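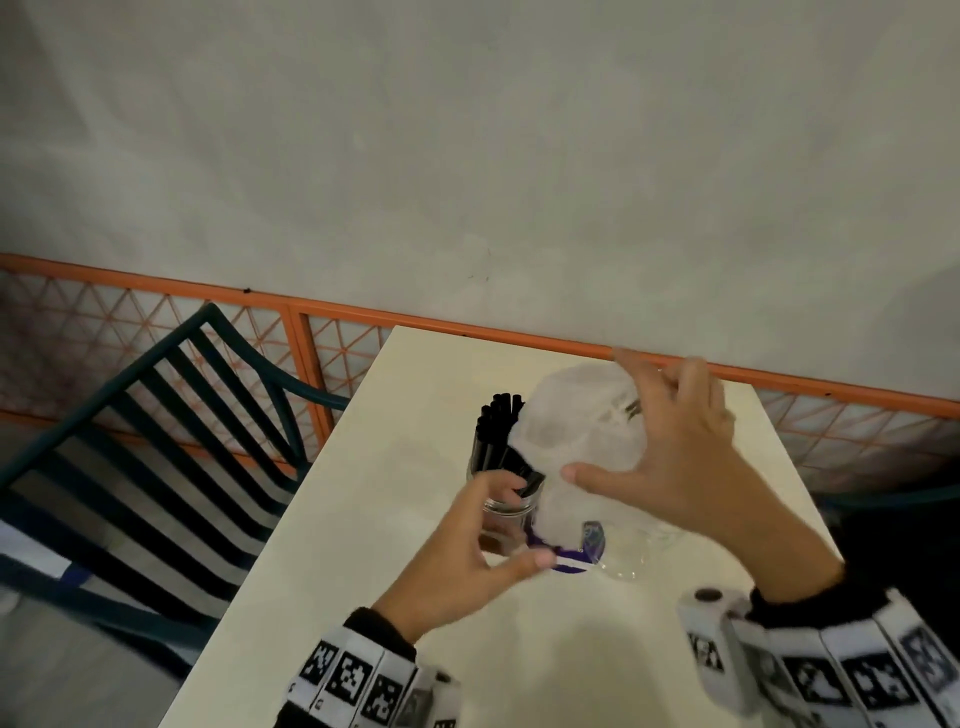
Norerlow Catering Services
Catering Assistant (part-time), Brindstead site

Applications are invited for the above post, based in the staff and visitor canteen at Brindstead. The site serves up to 1000 covers on weekdays during term. The post is permanent, subject to a probationary period ending in October.

The successful candidate will report to the Canteen Supervisor and will work at the service counter, at the tills and in the dish room. Duties include setting out the drinks station before opening – cups, lids and canisters of black straws like the jar being held on the table – and clearing it after the last sitting. Some lifting is required.

Applicants should hold a Level 2 food hygiene certificate or be willing to obtain one. Previous experience in a canteen or café is desirable. Uniform and a meal on duty are provided.

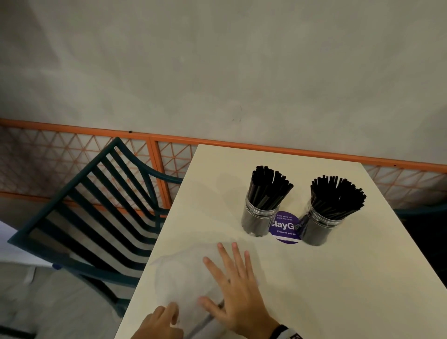 Forms may be obtained from the Personnel Office, quoting reference 241. Completed forms must be received by April 11, 2017. Candidates invited to interview will be shown the counter and asked to carry out a short practical task, such as laying out straws and other sundries on a plain white table.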